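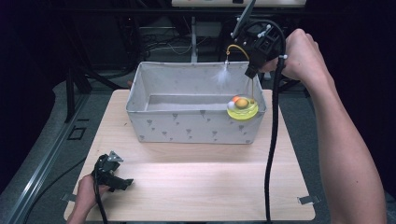

*Nadhirah Ginting*

The April labor figures for the Denunthorpe area show 801 open jobs in warehousing and light manufacturing, the highest count in the current series. Payroll employment in the same sectors was flat. Marit Jonik compiles the vacancy series for the regional workforce office, and we spoke by phone at the end of the comment period. I asked first how both numbers could be right.

"They measure different things on different dates," Jonik said. "Payroll is a count of people paid during one pay period. Vacancies are a count of postings open on the last business day of the month. An employer can post forty jobs two weeks after the payroll count is taken, and those forty show up in one file and are missing from the other."

The office defines a vacancy as a paid position that could start within 30 days and for which the employer is recruiting outside the firm. Internal transfers are excluded. So are postings kept open all year to collect resumes, when the office can identify them.

"Evergreen postings are the main source of error," she said. "We call the employer and ask how many people they would hire today if the right people walked in. The answer is often lower than the posting suggests. Sometimes it's higher, when one ad covers a whole shift."

A large part of the increase comes from one site. Hartono, which packs and ships small household goods, is adding a second shift at its Banotance Road building and listed 40 positions before the cutoff. Jonik would not discuss a single employer's survey response, but the postings are public and she agreed that they were included.

"One site can move a small area," she said. "That's why I tell people to look at the three-month average. It went up as well, by less."

Wages were the next subject. The median posted wage in the two sectors did not change from March. Jonik said posted wages respond slowly because most firms in the area set their pay bands once a year and then adjust with signing bonuses or shift premiums. Neither is captured in the series.

"If a firm adds a dollar an hour for nights, the posted base is the same," she said. "I would like to collect the premium. The form has no field for it, and a new field has to be tested before we can publish anything from it."

The survey goes to 1920 establishments. Response is voluntary. Missing answers are filled in from firms of similar size in the same industry, a method Jonik described as acceptable for the total and weak for any group with fewer than 50 establishments. For that reason the office does not publish vacancies by town.

I asked whether the low number of job seekers in the area had reached a floor. She said the household sample is too small to answer that. The published rate carries a wide margin, and a move of a tenth or two in either direction falls inside it.

"People quote the tenth," she said. "I understand it, the tenth is what we print. But I wouldn't plan a hiring budget on it."

Some 7 percent of the open positions in April required a commercial driver's license, about the same share as last spring. Those postings stay open longest. Jonik attributes part of this to the medical card and part to training seats, which fill months ahead.

Revised April figures will come out with the May release. The vacancy total is usually revised down as late responses replace the filled-in values, and Jonik expects the same this time.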